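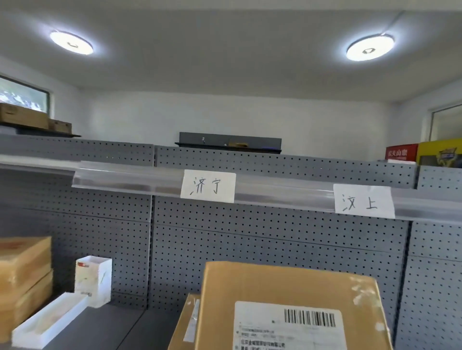

Vol. 7, No. 159

Stadstead parcel room to stay open later from this month

3/9/26 - Anyone who has ever hurried across Stadstead with a pickup slip in one hand and a bag of groceries in the other will be glad to hear that the parcel room on Gesen Street is keeping longer hours. The counter now closes at 7 in the evening, two hours later than before, and it will stay that way at least through the summer.

The change comes after a busy winter. Rehema Mushi, who runs the room for the delivery firm Pranik, told us that roughly 3,000 parcels passed over the counter in January alone, and that a good many of them sat overnight simply because people could not get there from work in time. "I would see the same faces at the door just as I was turning the key," she said. "They were always so nice about it, and that made me feel worse."

Shelves at the room are sorted by place name, with handwritten labels such as 济宁 (Jining) and 汶上 (Wenshang) slipped into clear strips along the front edges. Mushi would like to keep it that way for now, even though Pranik has offered her a printer. She can change a paper label in a moment, she says, and she is fond of her pens.

Customers should still bring their slip and something with their name on it. Neighbors may collect for one another as long as the slip is signed on the back - a small thing, but one that gets forgotten nearly every day. Large items can be held for a week at no charge, and a phone call is enough to ask for a few more days if you are traveling or laid up at home.

The Chiu bakery next door has decided to keep the same evening hours, so there will be warm rolls and coffee for anyone who finds a line at the counter. Parking behind the two buildings is free after five, though the gate on the north side sticks a little and needs a good firm push.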